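4.2 Residence permits by investment and the conduct of local campaigns

The Negi district was chosen for the second case because its council election in February was fought almost entirely over the permit program. Under that program, a foreign national who placed funds in an approved building project could apply for residence. The Rekard development drew 300 applications in its first phase, and 20 of these were approved before the vote. Both leading candidates had spoken in favor of the project while in office, and both later described themselves as its critics. 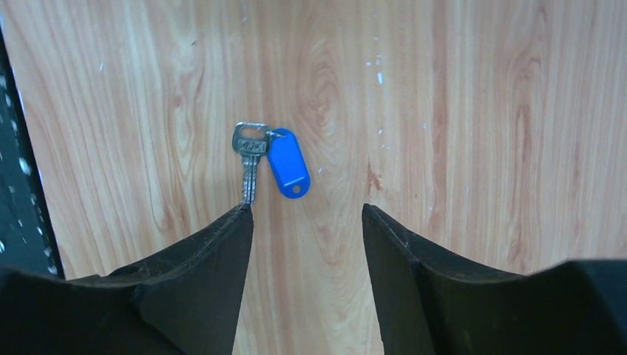 Dezső Deák
Senior Research Fellow, Istov Institute for Public Policy

Figure 3. Keys on a wooden surface.

Campaign statements were collected from leaflets, public meetings and the local newspaper Promis. Each statement was coded for its position on the program and for any claim about the candidate's own record. Claims of the second kind were checked against the council minutes. In 11 cases the minutes did not support the claim, most often where a candidate took credit for a rule that had been proposed by another member.

These findings should be read with care. The minutes record votes and motions but leave out informal talks with developers, and some claims may rest on such talks. The question of how voters responded to the disputed claims is taken up in Section 5.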